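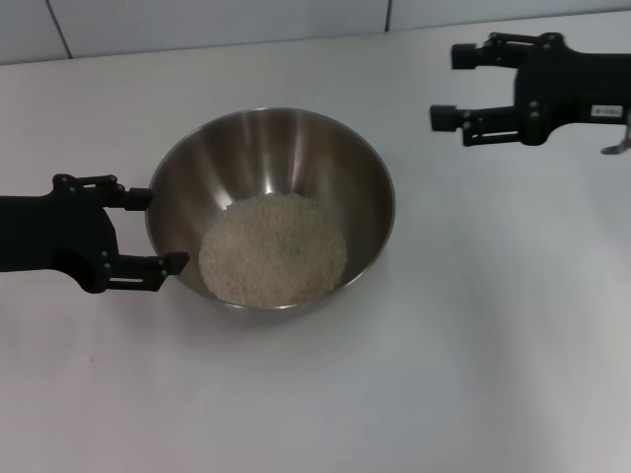 Photo: head camera, Vedgate bench. Own work, free to reuse with a link back.

Notes on grasp-phase labels for two-arm bowl handling

Most of September went on one question: does it help a policy to know which phase of a grasp it is in, if the label is produced automatically and is sometimes wrong? The task is tipping dry rice out of a steel mixing bowl. The left arm takes the rim, the right arm comes in to steady the far side, and both tilt together.

The moment I care about is when one gripper has its fingertips at the bowl wall and the other is still open and well clear. In the older Brorkholm recordings that moment carries the same label as the approach, so a policy trained on them tends to start the lift with one arm. With an empty bowl this mostly works. With rice in it, the load shifts, the wall slips between the pads and the bowl rotates out of the grasp.

The method is plain. I take finger opening and motor current from each arm, smooth both over a short window, and assign each arm one of 2 states, free or holding. The pair of states is then added to the policy input as an extra token. There is no hand labelling and no force sensor. The threshold on current was set once, on the empty bowl, and left alone.

I trained on two sets. The MacLeish set has 2,599 episodes with the token and the Sarkton set has 2,604 without it. They were collected on the same table with the same bowl, so I treat them as comparable, although the Sarkton episodes are slightly shorter and the operators were less consistent about where they put the bowl down.

The policy with the token waits. It closes the left gripper, holds position until the right arm reports contact, and only then lifts. The policy without it still lifts early, more often when the bowl starts to the left of centre and the right arm has further to travel. Final pouring accuracy is close between the two – the gain is nearly all in the lift.

There are two faults I have not fixed. Polished steel gives strong reflections from the overhead lights, and the wrist position estimate drifts when a bright streak crosses the rim. The current threshold also reads a finger pressed against the outside of the wall as holding, even when the other finger has missed the rim. Requiring a minimum finger opening as well removes most of these, but it then rejects good grasps on thinner bowls.

Next I will retrain on the Sarkton set with the token added after the fact from the logged currents – the logs are complete, so this needs no new recording.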